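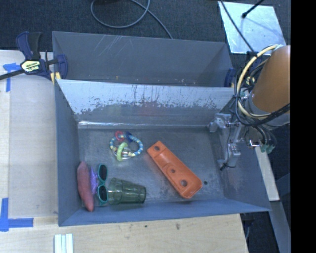 Fig. 1. Bin cell, front bin with mixed items, gripper empty over right wall. Clamps at both ends of the bin pair.

28th November. Teka cell, bin picking. Entry by Hiwot Tufa.

Purpose today: go through the cell against our own draft rules before the Wolde runs are allowed to count. Letay Ejigu read out the rule, I checked the cell and wrote down pass, fail or unclear. No picks logged for this entry.

Rule 1, bin fixing. Bins must be clamped to the bench on both sides and must not shift when pushed by hand at the rim. Pass. Left clamp has its pads under the jaw. Bench tape on the left side stays as the reference for putting the bins back. If a bin is off its tape, stop and reset; do not correct in software.

Rule 2, item set. Mixed shapes and surfaces, at least one clear or translucent item, at least one item with a hole through it. Pass. Current load: ring rattle, orange tray part with three holes, sweet potato, purple crinkled item, sunglasses, green cup. The cup is the translucent one. Letay wants the produce swapped on a fixed schedule. Agreed, but the draft has no interval. Left open.

Rule 3, placement. Items go in by tipping, not by hand. The draft does not say what to do when items end up against a wall. Sweet potato is on the left wall with the purple item squeezed in next to it and the sunglasses alongside. My reading: leave it, wall contact is a valid start state. Letay's reading: valid, but tag it. We went with the tag. Proposed wording: "Item touching a bin wall at start: tag W, do not move."

Rule 4, receiving bin. Must be clear of items and debris. Fail. Small orange and white bits near the lower edge of the rear bin. Wipe down between runs and add a line to the start sheet.

Rule 5, cable dress. No cable may enter the bin volume at any pose used in the program. Unclear. The bundle loops well out from the link, and there is a thin black wire on the gripper that curls at the tip. Needs a slow jog through all poses with one person watching the wire only. Until then, reduced speed.

Rule 6, lighting. Bright strip on the seam of the front bin, strongest at the left. Draft says "no glare," which cannot be met with scuffed bare metal. Change to: save a reference view of the unloaded bin at the start of each session and attach it to the run file.

Run 172 stays in the log but is marked pre-rules. Same for 915. Run 953 is the first that can be judged against the revised text, if the jog check passes.

To do:
Letay: revised wording for rules 3, 4 and 6, send to Plonport in December.
Me: jog check, 12 poses, result on the next page.
Both: decide the produce interval.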